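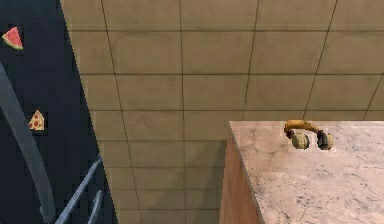 The headphones on the counter in the club's simulated kitchen, with the fridge magnets at left.

October 2024
By Narendra Upadhyay

I've been covering school clubs for this newsletter long enough to know the sound of a good one, and the robotics club at Rellstead is loud. When I walked in last week, six or so conversations were going at once and most of them were arguments about a soap dispenser.

The students are deep into what they call the Oma project (I asked what it stood for and got three different answers, none of them printable as fact, except that one girl's grandmother is called Oma and she swears that's the real one). The idea is easy enough to explain. They want a robot arm that can help tidy a kitchen, and they're teaching it in a kitchen that exists only on a computer. It's got tile and marble and a fridge with food magnets on it, watermelon and pizza, and I'm told there was a long debate over whether the magnets were a waste of time. The magnets won!

What I hadn't understood before I sat down with them is how much of the work is just deciding what you want. Take the headphones. Somebody in your house leaves headphones on the kitchen counter, right? So where do they go? The club spent most of a meeting on that one. Half the room said a tidy robot should take them out of the kitchen altogether, and the other half said it should leave personal stuff alone and ask. They ended up writing it down as an open question, and then they went back to fighting about the soap.

The season's challenge comes from Droreo, the regional contest they're entering for the second time. Every team gets a list of kitchen chores in advance and has to send in a program that handles them in simulation. Teams can run as many practice rounds as they like, but only the final batch of 1000 gets scored, and the rooms get shuffled between rounds so you can't just memorize where things are. Last May the club finished in the bottom half, and they're still a bit sore about it. Their program kept going after whatever was closest, even when the chore was to fetch something behind it.

So this year they're practicing on crowded counters. I got to pick the chore for one round, and I went with the spray bottle, mostly because it was blue and I could find it. My coach for the afternoon, a very patient ninth grader, pointed out that I'd picked something with a soap dispenser right behind it and a knife a little farther along. Oops.

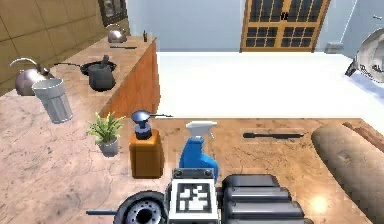 The club's simulated arm at the marble counter, with the plant, the soap and the blue spray bottle ahead of it.

I'll say this, it's weirdly tense to watch. You sit there leaning toward the screen as if that could help. The students barely look at the arm, though. They watch a window full of numbers next to it, and they groan or cheer a good second before I can tell why.

By the day of my visit they'd logged 2913 practice rounds since school started, and each one is kept in a shared spreadsheet with a comments column. I could have read the comments all afternoon. A lot of them say "why." One says "better but rude," and I'm told that's about an arm that got the job done by shoving everything else aside. Rude rounds count against you at Droreo, so there's a color code for them now.

The club meets in the old language lab, where it shares 2 good computers and a row of slow ones. Some of the money for a third came from Dixit, the hardware store on the corner, which gave them a table at its fall sale and let them keep what they took in. They sold lemon bars and ran a remote-control car course around the paint aisle (I did one lap and hit the brushes).

There are about 40 kids on the sign-up sheet this fall, and you don't need to know how to code to join. A few of them mostly write up chores, which means thinking of every way a person might say "put the pan away" and every place a pan could be. My coach started out doing that and only picked up programming after the winter break. She still thinks the chore writing is harder.

Final programs are due to Droreo before spring, and between now and then the club is holding an open afternoon where anybody can come in and choose a chore. Bring a hard one if you've got it. They're short on ideas that involve the mortar, and they'd love some help from people who cook. Sign-up is at the front office, and there will be more lemon bars.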